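Ticket #878
Subject: Wifi drops in 203, rest of floor fine
Opened: Jan 30, 2025
Opened by: Thijs Prins
Priority: Normal (changed to High, see below)
Status: Closed

Original report

Wifi in room 203 keeps dropping. Laptops, phones, the lot. Bars stay full, icon says connected, nothing loads. Comes back by itself after a bit and then goes again. Wired machines in the same room are OK. Hallway is OK. Kitchen is OK, which is annoying, people are taking calls next to the dishwasher.

Setup for whoever picks this up: Tilero router in the closet, Varham switch under it, Desmet access points on the ceilings, one per room. Line comes from Clakis. Nothing new installed that I know of.

Already tried: turned wifi off and on, forgot the network and rejoined, rebooted my laptop. No change.

Reply from support

Thanks Thijs. Couple of questions before we touch anything.

Does it drop for everyone in the room at the same moment or one person at a time?
How long is it gone?
Same on both network names, staff and guest?
Where do people sit, and where is the access point?

Please don't reset the access point yet. The pinhole reset wipes the config and then we have to adopt it again from scratch.

Reply from Thijs

Everyone at once. Timed it on my phone, gone for 28 seconds, back, fine for a while, gone for 28 seconds again. Same length every time I timed it. Both names, staff and guest.

Did not press reset. Was about to.

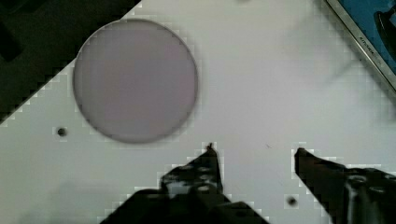
Attached: 203, white tabletop, round disc.

Access point is on the ceiling over the middle of the room, I'd need the ladder to get close. Light on it is steady blue, then amber when it drops, then blue again. Didn't notice that until I stood there staring at it.

Reply from support

The amber is useful. On that Desmet model steady blue is normal, amber means it's starting up. So the access point is restarting, it's not a radio problem and it's not Clakis. Forget channels and interference for now.

Things that make an access point restart on a loop:
- bad power over the cable
- bad cable or bad plug end
- firmware that crashes
- heat
- the unit is dying

We'll go in order of least ladder.

Changing to High, a whole room is affected.

Log

Step 1. Checked uptime on all access points in the controller. All long, except 203. Matches the light. Restarts confirmed, no need to ask anybody to time anything again.

Step 2. Firmware. Same version on every unit. The others don't crash. Doesn't rule it out but moves it down the list.

Step 3. Switch log. Port for 203 shows power off, power on, power off, power on. Link goes down first on some lines and power first on others so can't tell from that which one causes which. The log only keeps a short history and the rest had rolled off. Turned on remote logging so we keep it from now.

Step 4. Power budget on the Varham. Not near the limit. Other ports steady. Not a budget problem.

Step 5. Asked Thijs to move the 203 cable to a different port on the switch. Told him to photograph the ports before unplugging.

From Thijs: moved it to the spare on the far right. Labels in the closet are wrong btw. The one marked 203 is the printer. Found out by unplugging the printer. Sorry to whoever was printing. Traced the real one by hand, it's the gray one with the tape on it.

Still drops. Took longer to start than before so we got our hopes up over lunch.

Step 6. New port, same behavior. Port is fine then. Leaves cable, plug ends, or the unit itself.

Step 7. Ran the cable test from the switch. Says OK on all pairs. Ran it a second time, says OK. Ran it a third time during a drop and it reports a fault on one pair. So intermittent. The built in test is pretty crude and it will happily pass a cable that's only bad when it moves or warms up.

Step 8. Asked Thijs about the path of the cable. Where does it go between the closet and the room, any patch panels, anything that got moved lately.

From Thijs: goes up from the closet, over the hallway ceiling, comes down in the corner of 203 into a wall box and then there's a short cable from the box up to the ceiling. The short one is pinched behind the cabinet a bit. Cabinet was shifted when we had the floor cleaned. Didn't think of it as "something moved", you asked about equipment.

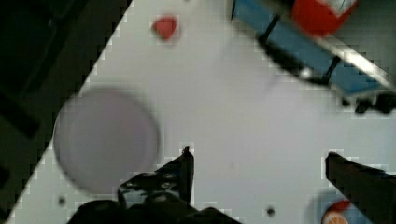
Step 9: short cable

OK that's our suspect. Instructions sent to Thijs:

Pull the cabinet out from the wall, don't tug the cable to free it.
Look at the short cable where it bends. Flat spots, splits in the jacket, a plug with the clip snapped off.
Swap it for a new one. Not the old one from the drawer, a new one in a bag.
Leave enough slack that it doesn't bend hard at the box.
Photo of the old one please, both ends.

From Thijs: done. Old one was flattened right where it came over the back edge of the cabinet, and one plug had no clip, just sitting in there. New one clicks. Moved the cabinet over a hand's width so it's not touching anything. Will find the photo, it's on the other phone.

Light went amber once when I plugged it in, then blue. Blue since.

Step 10: watching it

Remote log on for port 203. No power events since the swap. Cable test OK, repeated it a bunch of times, still OK. Uptime on the unit climbing like the others.

Asked Thijs to put the cable back in the original switch port so the numbering in our sheet stays right. He did. No drops after.

Step 11: labels

Fixed in the sheet:
Port marked 203 was the printer. Relabeled.
Port marked PRINT goes nowhere. Relabeled as spare.
Gray cable with tape is 203. Tape can stay but put a proper tag on too please.

From Thijs: tagged. Also there's a loose blue one hanging in the closet not plugged in at either end as far as I can see. Left it.

Note from support: leave it for now, will check on the next site visit in April.

Questions that came up while this was open

Is guest wifi slower on purpose?
Yes, there's a limit on the guest network. It's set in the Tilero. Tell us if you want it raised for an event, we can do it for a day and put it back.

Can we have a second access point in 203?
You could but you dont need it. Signal was never the problem, full bars the whole time. See how it goes with the cable fixed.

Do we need to tell Clakis?
No. Line was up all through this. Thijs had opened a case with them too, he's closing it.

My laptop still joins slowly in the mornings.
Different thing. Please open a new ticket, say which laptop and whether it's been asleep overnight.

Resolution

Cause: damaged patch cable between wall box and access point in 203, 2 faults on it, crushed section and broken clip. Access point lost power and restarted each time.
Fix: cable replaced, cabinet moved, port labels corrected.
Parts used: one patch cable, from stock on site. Stock is now zero, order more.

Last comment from Thijs

All good here, whole team back in the room. Kitchen is for coffee again. Photo of the old cable coming when I get the other phone charged. You can close it.

Closed by support. Remote logging left on for the Varham, will turn off at the site visit.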